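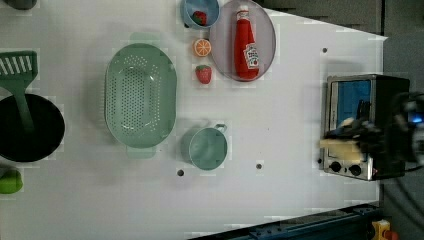

흰색 상판 위의 연녹색 타공 채반과 머그컵, 식품류

보관 서비스 고객지원 접수 내역
접수 제목: 개인 보관실 이용자의 물품 목록 불일치 및 야간 출입 오류
담당 부서: Velthorpe 셀프스토리지 운영지원팀
접수자: Lorraine Sugden
관련 지점: Riihimäki 지점
관련 시스템: Pluker 물품 목록 관리, Brostov 출입 제어 단말
처리 상태: 조건부 종결
최초 접수일: 2023년 2월 18일

1. 접수 내용

상기 이용자는 주방용품과 계절 가전, 서적류를 보관실에 장기 보관 중이며, 이사 일정에 따라 일부 물품을 회수하고자 하였습니다. 회수 신청을 위해 Pluker에 접속한 결과, 지난 11월에 등록한 상자 가운데 2개가 목록에 표시되지 않았습니다. 동일한 상자의 보관료는 매월 정상적으로 청구되고 있었습니다.

아울러 이용자는 야간 시간대에 지점을 방문하였을 때 출입 단말이 개인 번호를 인식하지 않아 보관실에 들어가지 못하였다고 신고하였습니다. 주간 출입에는 이상이 없었다고 합니다. 이용자의 요구 사항은 누락된 상자의 소재 확인, 목록의 정정, 야간 출입 권한의 복구, 해당 기간 보관료의 조정이었습니다.

이용자가 접수 시 기재한 내용은 다음과 같습니다.

"목록에 없는 상자에 대하여 요금이 계속 부과되는 경위를 설명해 주시기 바랍니다. 해당 상자에는 부모님 댁을 정리하면서 옮긴 그릇과 조리도구가 들어 있으며, 새 거주지에서 바로 사용할 예정입니다. 폐기나 오배송이 발생하였는지 서면으로 회신해 주십시오."

2. 1차 확인

운영지원팀은 청구 내역과 물품 목록을 대조하였습니다. 청구 시스템에는 이용자 명의의 상자가 9개로 기록되어 있었고, 이 수량은 입고 당시 작성된 인수증과 일치하였습니다. Pluker의 이용자 화면에는 그보다 적은 수량이 표시되었습니다.

관리자 화면에서 조회하였을 때에는 누락된 상자의 등록 번호가 모두 검색되었습니다. 다만 두 건 모두 보관 위치 항목이 공란이었으며, 상태 항목은 "이동 중"으로 되어 있었습니다. 이용자 화면은 위치가 확정된 물품만 표시하도록 설정되어 있으므로, 위치 정보가 없는 상자는 목록에서 제외된 것으로 판단하였습니다.

지점에 실물 확인을 요청하였습니다. 지점 근무자는 이용자의 보관실 내부에서는 해당 상자를 찾지 못하였고, 같은 층의 임시 적치 구역에서 등록 번호가 일치하는 상자를 모두 발견하였습니다. 봉인 테이프는 훼손되지 않았으며 외부 파손도 없었습니다. 상자는 개봉하지 않은 상태로 이용자의 보관실에 옮겼습니다.

3. 원인 분석

가. 물품 목록

11월에 해당 층의 선반 교체 작업이 실시되었고, 작업 구역에 인접한 보관실의 물품 일부가 임시 적치 구역으로 이동되었습니다. 이동 시에는 휴대용 단말로 출고 위치와 도착 위치를 차례로 기록하여야 합니다. 본 건의 경우 출고 기록은 남아 있으나 도착 기록이 없습니다.

단말 기록을 확인한 결과, 도착 위치를 입력하는 과정에서 통신이 중단되었고 재전송 대기열에 저장된 내용이 단말 초기화와 함께 삭제되었습니다. 작업 종료 점검표에는 복귀 완료로 표시되어 있었습니다. 점검표는 보관실 단위로 작성되어 상자별 복귀 여부를 확인할 수 없는 양식이었습니다.

나. 야간 출입

Brostov 단말의 권한표에서는 이용자의 계약 등급이 주간 전용으로 등록되어 있었습니다. 이용자의 실제 계약은 종일 이용 등급입니다. 계약 갱신 당시 등급 정보가 출입 제어 시스템에 전송되지 않았으며, 갱신 이전의 기본값이 그대로 유지된 것으로 확인하였습니다. 단말 자체의 고장은 발견되지 않았습니다.

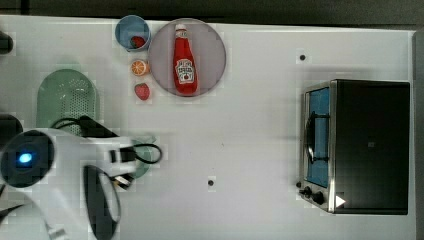
목록 오류와 출입 오류는 서로 다른 원인으로 발생하였습니다. 따라서 본 접수 건에서는 조치 내역을 각각 기록하고, 보관료 조정은 계약관리 담당에게 별도로 이관하였습니다.

4. 조치 내역

가. 상자의 보관 위치를 관리자 권한으로 수동 입력하고 상태를 "보관 중"으로 변경하였습니다. 변경 직후 이용자 화면에는 반영되지 않아 목록 색인을 다시 생성하였으며, 이후 전체 상자가 정상 표시되었습니다.

나. 출입 제어 시스템의 계약 등급을 종일 이용으로 정정하였습니다. 권한표가 지점 단말에 내려가기까지 최대 20분이 소요됩니다. 전송 완료 후 야간 조건의 시험 인증을 실시하였고, 정상 승인을 확인하였습니다.

다. 이용자에게 상자의 발견 위치, 이동 경위, 봉인 상태를 서면으로 통지하였습니다. 내용물 확인은 이용자가 직접 입회하여 실시하도록 안내하였습니다.

라. 상자가 보관실 외부에 있었던 기간의 보관료에 대하여 감액 심사를 요청하였습니다. 임시 적치 구역에는 개별 잠금장치가 없으므로, 계약상 개인 보관실 제공 조건이 충족되지 않은 기간으로 분류하였습니다.

5. 이용자 회신

이용자는 목록이 정상 표시됨을 확인하였고, 다음 방문 시 야간 출입을 직접 시험하겠다고 회신하였습니다. 또한 아래 사항을 추가로 질의하였습니다.

"임시 적치 구역에 있던 기간에도 온도 및 습도 관리가 동일하게 이루어졌는지 확인을 요청합니다. 나무 손잡이가 달린 조리도구가 포함되어 있습니다."

운영지원팀은 해당 구역이 보관실과 동일한 공조 구획에 속한다고 답변하고, 해당 기간의 환경 기록 사본을 송부하였습니다. 기록상 관리 기준을 벗어난 구간은 없습니다. 내용물에 이상이 확인될 경우에는 본 접수 건에 이어서 신고할 수 있도록 안내하였습니다.

6. 내부 전달 사항

동일한 선반 교체 작업의 대상이었던 보관실에 대하여 상태가 "이동 중"인 물품을 전수 조회할 것을 지점에 요청하였습니다. 위치가 공란인 물품이 추가로 발견될 경우, 실물을 확인하기 전에 위치를 임의로 입력하여서는 안 됩니다.

휴대용 단말의 초기화 절차에는 재전송 대기열 확인 단계를 추가하도록 건의하였습니다. 대기열에 미전송 기록이 있는 단말은 기록 전송이 완료될 때까지 초기화를 보류합니다. 작업 종료 점검표는 상자 등록 번호를 기재하는 양식으로 변경할 예정이며, 변경 전까지는 기존 점검표에 이동 물품 명세를 첨부합니다.

계약 갱신 시 등급 정보가 전송되지 않는 현상은 출입 제어 시스템 담당에게 별도 접수로 이관하였습니다. 재현 조건은 아직 확인되지 않았습니다. 이용자가 야간 출입 불가를 신고하는 경우에는 단말 점검에 앞서 계약서와 권한표의 등급을 우선 대조하여 주시기 바랍니다.

7. 종결 조건

이용자의 야간 출입이 현장에서 확인되고 보관료 감액 심사 결과가 통지되면 본 건을 최종 종결합니다. 심사 결과는 다음 청구서 발행 전에 회신하도록 계약관리 담당에게 요청하였습니다.

첨부: 인수증 사본, 단말 이동 기록, 환경 기록 사본, 이용자 통지문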